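Rernine ハンドグリッパ 把持解除不良の記録

衣類の取り扱い作業で発生した把持解除不良について、作業の写真と経過をまとめる。対象は手持ち式の二指グリッパ Rernine、作業は寝具上での衣類の把持、引き伸ばし、折り畳みである。けが人は出ていない。布地の損傷は1点で確認した。

不良の内容は、操作レバーを戻しても指が全開位置まで復帰せず、布を挟んだまま止まるというもの。209回の把持のうち3回発生した。いずれも編み地で、織物では再現していない。

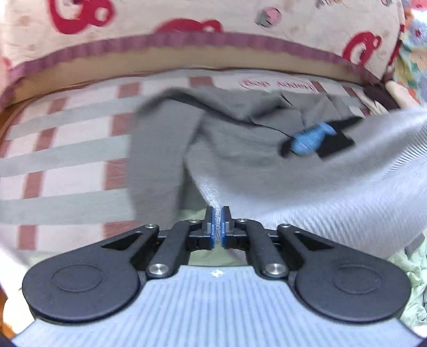 オンドヴゲート、2021年4月19日

灰色の編み地の端を二指で把持した状態。指の内側は青いパッドで、布はその間を薄い帯状に通る。右奥には淡い青色の器具が布に重なって写っている。撮影:Xinyi Zou

発生時の状況
1回目は作業開始から90分の時点。操作者の Zixuan Zou がレバーを戻したが、指の間隔は布厚とほぼ同じところで止まった。2回目も同じ操作者、同じ個体で、布を斜めに引いた直後に起きている。3回目は操作者を Haoran Kang に替えて発生した。このため、操作の癖による可能性は低いと判断した。
3回目では、指が開かないまま手を引いたため編み目が伸び、端に糸の引きつれが残った。当該の衣類は試験から外し、袋に入れて保管してある。

分解点検
個体番号329を停止し、Zhiqiang Li が分解した。左側の内リンク基部のピンに細い繊維が巻き付いており、除去前は手で動かしても途中に引っ掛かりがあった。除去後は全行程で滑らかに動いた。右側の同じ箇所にも少量の付着があったが、動作への影響は認められない。
パッドの剥がれ、ねじの緩み、指先の変形はなし。戻しばねの荷重は下限値に近いものの、規格内である。ばね単独の不良とは言えず、繊維による抵抗の増加とばね荷重の余裕不足が重なったものと見ている。

安全上の扱い
解除できないときに隙間へ指を入れて布を外そうとした例が1件あった。繊維の引っ掛かりが外れた場合、リンクが急に動くおそれがある。手順書の該当部分は次のとおり改めた。

・指が戻らないときは引かずに手を止め、布ごと寝具の上に置く。
・リンクの間および指の隙間に手を入れない。
・側面の解除ねじを緩め、指が開いたことを目視してから布を外す。
・周囲の者は声を掛けられるまで布に触れない。

寝具の上で複数人が作業する場合、布の反対側を持つ人には停止が伝わりにくい。声掛けの文言は「止め」に統一した。

清掃間隔
従来は作業日の終わりに1回としていたが、編み地を扱う日は休憩ごとにピン周辺を点検し、繊維があればピンセットで取り除く。エアブローは繊維を奥へ押し込むことがあるため使用しない。潤滑剤も付着を増やすので、当面は塗布を見合わせる。

部品側の対応
Motley に戻しばねの荷重を上げた試作品を依頼した。併せて、ピン基部を覆う樹脂カバーの形状を Sverre Haugland が検討している。カバーを付けると外側アームとの間隔が狭くなるため、干渉の確認が先になる。試作品の受け入れは10月の予定。
個体番号329は清掃と組み直しを終えたが、使用は再開していない。他の個体は、上記の点検を条件に作業を継続する。

同じ症状が出た場合は、清掃の前にピン周辺を撮影し、布の種類、引いた方向、開始からの経過時間を記録票に記入して Zhiqiang Li へ送ること。取り除いた繊維も廃棄せず、票に添付する。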